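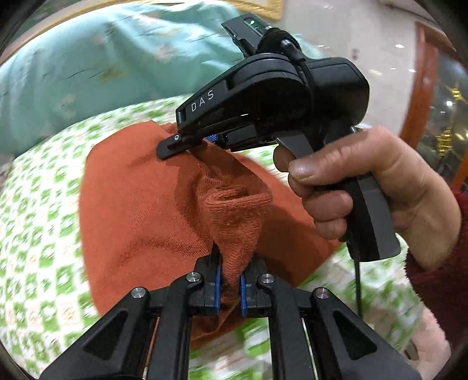 Folding a Sweater the Way the Grippers Do

Posted in: Laundry & Linens

I have folded knitwear badly for most of my adult life, and the person who fixed it was studying how to teach a robot. Yuzuki Sekiguchi works on a folding project at Feltton, where people fold clothes with hand-held grippers, the recordings go to a learning program, and a robot arm then tries the same job. Her question was simple enough. Does the program learn more from a big pile of quick folds or a small pile of fussy ones?

The fussy ones won. Trained on 600 quick folds, the arm got 20 sweaters out of 40 into a shape you could put on a shelf. Trained on 148 slow ones, it managed more than that, and the failures were at least the same failure each time. Yuzuki is careful to say this was one arm, one table and a lot of knitwear. I am less careful, and have rearranged my closet.

What the slow folders did differently carries over nicely to people with fingers.

Flatten before you fold. The quick group started folding while there was still a ridge down the middle. The slow group spread the body first and only then went near a sleeve. On a ribbed knit, stroke along the ribs. Going across them just moves the bunch somewhere else.

Put a cloth down. A bare tabletop lets a sweater skate around. A cotton tablecloth or an old sheet holds it still, though if the cloth starts traveling too, pin the far edge under something heavy. I use the big Trurkstead catalog, which has finally found its purpose.

One hand holds, the other works. With two grippers you can't fudge this. One pinches a bit of fabric and stays put while the other lifts or smooths. Most of us wave both hands at once and hope.

Pinch less than you think. A big mouthful of knit leaves a dent and drags its neighbors along. Take the edge, or a fold close to it, and let go completely before you move on. Half-letting-go was the arm's favorite mistake – it would carry a cuff halfway back across the table like a dog with a sock.

Stop between moves. The slow folders paused for a moment after each fold, and Yuzuki thinks those pauses helped the program tell where one step ended and the next began. For me they mostly reveal that the left sleeve is sticking out.

Two things that didn't carry over. The grippers are hopeless at picking off lint, so do that by hand before you start. And the arm never learned turtlenecks. Neither have I. Fold the neck down toward the back, put the sweater at the bottom of the stack, and wear it in January.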